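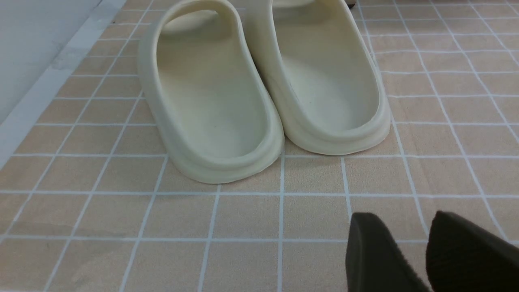

Last changed: October, late evening

Home Trips Food Walks Old stuff Write to me

Salt Works Open Day in Olau

I had wanted to see the salt works at Olau ever since my sister came back with a little cloth bag of the stuff and refused to share it. They only open the boiling house to the public one day a year, and for three years running I've had a cold, a wedding or a dead car battery. This time I booked a room early, packed the night before, and got on the 7:40 train like a grown-up!

Olau is small (2,228 people according to the board by the station) and you can smell the woodsmoke from the platform. The walk to the works goes along the river, past the old Pladus mill, which is apartments now and has very fancy mailboxes. I got there fifteen minutes before the gates opened and the line was already back to the bridge. Families, mostly, plus a bus group from Nellmont who all seemed to know each other and had brought folding chairs. Smart people. I had brought a banana.

Our guide was Henrike Brandes, who has worked the pans for most of her life and talks at the speed of someone who has a lot to get through before lunch. The brine comes up from a well behind the main building, gets filtered through a wall of blackthorn twigs as high as a house, and then goes into the pan to be boiled down. I'd read about the twig wall but I wasn't ready for how pretty it is - all crusty and gray, with water ticking down through it. You're allowed to touch it. I licked my finger afterward, naturally, and so did everybody else on the tour. 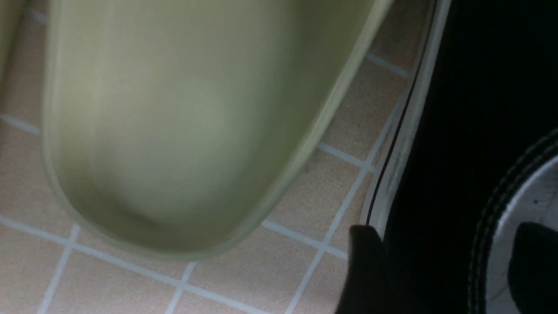 The boiling house itself is hot. I mean take-off-your-sweater, fog-up-your-glasses hot, and the steam hangs so thick under the roof that you lose sight of the beams. They had the big pan going, and Henrike let two kids help with the long rakes, pulling the wet salt up to the edge where it drains. It looks like slush. She said the trick is keeping the fire low, and that a hard boil gives you fine, dull salt while a slow one gives you the big hollow flakes. Somebody asked whether it really tastes different from supermarket salt and she handed him a flake and waited. He bought four bags later, so I guess that settled it for him.

After the tour you could wander. There's a one-room museum upstairs with 514 salt cellars in glass cases, donated by a couple from Moura who ran out of house. I loved that room way more than I expected to! Swans, cabbages, a pair of tiny boots, one shaped like a tooth. The labels are handwritten and some of them are a bit testy about who broke what. Go up there while the band is playing, when the stairs are clear.

Food was in the yard. I had potatoes baked in a salt crust with sour cream and chives, and then I had them again. The bread stand sold out before one o'clock. Coffee was weak but the plum cake was excellent, and there was a woman selling salt caramels out of a baby carriage (no baby) that I still think about. Bring cash, because the card machine at the shop gave up right after lunch and there was a good deal of grumbling.

They were expecting up to 2,000 visitors and by midafternoon it felt like all of them were in the shop. I got my bags of flakes, one smoked and one plain, and a scrub for my aunt that leaked in my backpack. I'm still finding it in my book.

I stayed the night in town, which I'd recommend, as the last train leaves too early for the evening firing. That's when they open the doors of the furnace and let you stand in the yard in the dark and watch. No talking guide, no band, just the fire and people holding their paper cups. I stayed until my feet hurt.
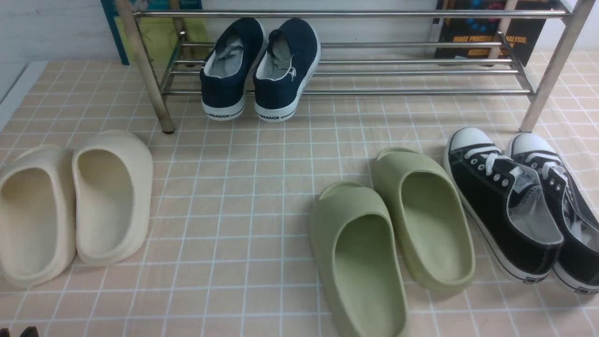

Shoes on and around the rack. Navy slip-ons up top.

Breakfast in the morning was eggs, with a bowl of you-know-what in the middle of the table. I had a slow walk up to the chapel afterward, which was locked, but the view over the works is worth the climb and you can see how long the twig wall really is. Then the noon train, with salt all over my lap.

If you're going next year, book the room by summer and ask for the early tour. My sister wants to come too. She can buy her own salt.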